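[gripper-users] Skaltix hand unit, second week of use
From: Corrado Greco
To: gripper-users list
Date: November 2025 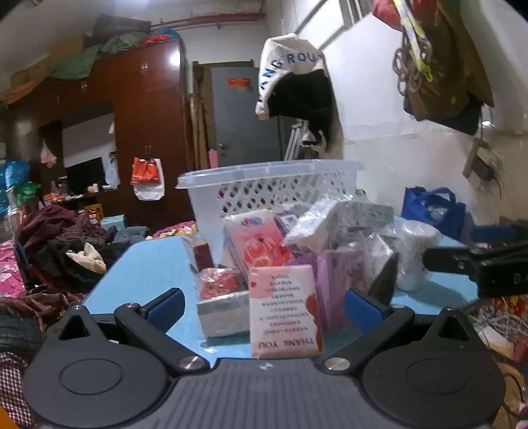
Re: fingertip pads and soft packs

Anil Alva wrote:
> Has anyone on the list run the Skaltix hand unit on soft packaging?
> Storcombe quoted us for 24 units with spare pads. The data sheet
> covers boxes and says very little about film or tissue packs.
> Also interested in how the finger pivots hold up.

Anil,

We have one unit on trial, serial ending 530, with the stock blue rubber fingertip pads. Test goods are small household packs in a pile: tissue packs, paper packets, a foil-wrapped box, plastic-wrapped items. Table surface is light blue.

Results so far, 40 picks per item type:

Boxes: no drops.
Tissue packs: 29 clean picks. The rest slipped at the corners when the fingers closed on loose film. Closing slower helped. I have not tried the softer pads.
Foil wrap: holds, but the pads mark it.

Pivots: four screws across the two finger arms. One of ours backed out a little after around a week. Low-strength threadlocker fixed it. Check yours on arrival, the manual gives no torque value and Storcombe support could not supply one.

Opening width is fine for single packs. In a tight pile the finger arms push the neighbors before they reach the target, so log those picks separately or your numbers will look worse than the hand is.

Price per unit drops at the quantity you were quoted, but spare pads are billed separately. Ask for that line in writing. Krishnamoorthy Lobo had the Kwofie pads on an older unit in April and may still have his figures.

Corrado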